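Search
Search this site
Go

How Does a Robot Learn to Pick Things Up?

Think back to the last time you went digging in a toy box. Maybe you were looking for one particular marble, and it was down at the bottom, under a plastic dinosaur and half a puzzle. You stuck your hand in, you wiggled your fingers, and out came the marble. You probably didn't think about it at all! But your hand and your eyes and your brain were doing an enormous amount of work together, and they could do it so smoothly because you have been practicing since you were a baby.

Babies are terrible at picking things up, by the way. If you have a little brother or sister you've seen this. They reach for a spoon and knock it on the floor, and then they reach for it again, and again, all through breakfast. Every one of those tries teaches them something.

A robot arm can learn in very much the same way, and that is what I want to tell you about today.

Rules or examples?

There are two ways to tell a robot what to do. The older way is to write rules. A rule might be, "Move over to this spot, go down this far, close your gripper, and come back up." (A gripper is the robot's hand, though it often looks nothing like yours.) Rules work beautifully if everything is always in the same place. A factory robot that welds the same car door all day long is very happy with rules.

But now imagine writing rules for your toy box. You'd need one for the marble on top of the dinosaur, and one for the marble underneath the dinosaur, and one for the dinosaur lying on its side, and you would still be writing when you were a grandparent.

So the other way is to let the robot learn from examples. You give it lots and lots of tries, you keep a record of every single one, and then a computer program looks through all those records and hunts for patterns. The program is called a learning system, and the records are called data. Data is a plain word for information you've saved up so you can use it later. If you've ever written down the temperature outside your window every morning in January, you've collected data too.

A visit to the robot room

My friend Naheed Mengal works with a team in Studidton on a project called Cuvorik, and she let me come and spend a morning there. I brought a sandwich and far too many questions.

The team's job is to gather examples of a robot arm picking objects out of a bin. Naheed explained that each try is called an attempt, and that each attempt has the same parts. First, a camera takes a picture of what's in the bin. Next, the computer picks a place to grab. Then the arm goes down and has a go at it. At the end the computer writes down whether the gripper came up holding something, and that's one example finished. Then it starts all over again with the next one.

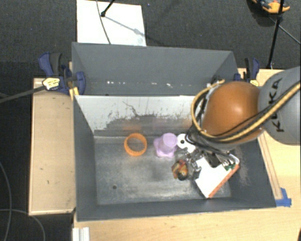 I asked Naheed how they choose what goes in the bin, and she laughed and told me that people on the team are always bringing odd things from home. They want as many different shapes as they can get. A ring has a hole in the middle, so there are places where you can grab it and one big place where you'll get nothing but air. A flat box can be hard to get hold of when it's lying down. Shiny things and see-through things are tricky in another way, because light bounces off them or goes straight through, and a camera can get quite muddled about where they begin and end.

They also want the objects in different places. If a robot only ever practiced with a cup standing in one corner, it might get wonderful at cups in that corner and be hopeless with a cup anywhere else. That's why Dalibor Doležal, who looks after the bins, tips everything out and mixes it up between rounds. He told me it's the only job he's ever had where making a mess is in the instructions.

What about the mistakes?

I watched 15 attempts in a row, with my nose practically on my notebook, and the arm missed on 5 of them. I felt a bit sorry for it! I asked Naheed if they throw the misses away, and she looked quite shocked.

"Oh no, we need those," she said. "If it only saw the good ones, how would it know what a bad one looks like?"

When I was there the team had saved 2194 examples, and they were hoping for a great many more. Computers need far more practice than you do. You could probably learn a new card game after watching somebody play it twice, but a learning system may need thousands of examples before it gets the hang of something.

Some words to remember

Attempt: one try at a task.
Data: information that has been saved so it can be used.
Gripper: the part of a robot arm that takes hold of things.
Label: a note that says what happened in an example, such as "picked up" or "missed."

Try it yourself

You can collect some data at your kitchen table. Put a few small things in a shoebox, such as a spoon, a sock, a key and a bottle cap. Put on a pair of thick winter gloves, close your eyes, and try to pick up one thing at a time using only your thumb and one finger. Ask somebody to write down what you went for and whether you got it. Give the box a gentle shake and go again.

When you have a page full of tries, look for patterns. Was the sock easier than the key? Did you get better toward the end? Leonie Cartwright's class in Liltov did this and filled up 172 lines, and they found the bottle cap was the worst of the lot. I'd love to know what yours turns out to be, so do write and tell me.

8 comments
Share this article

We use cookies to remember your settings. Accept / Manage choices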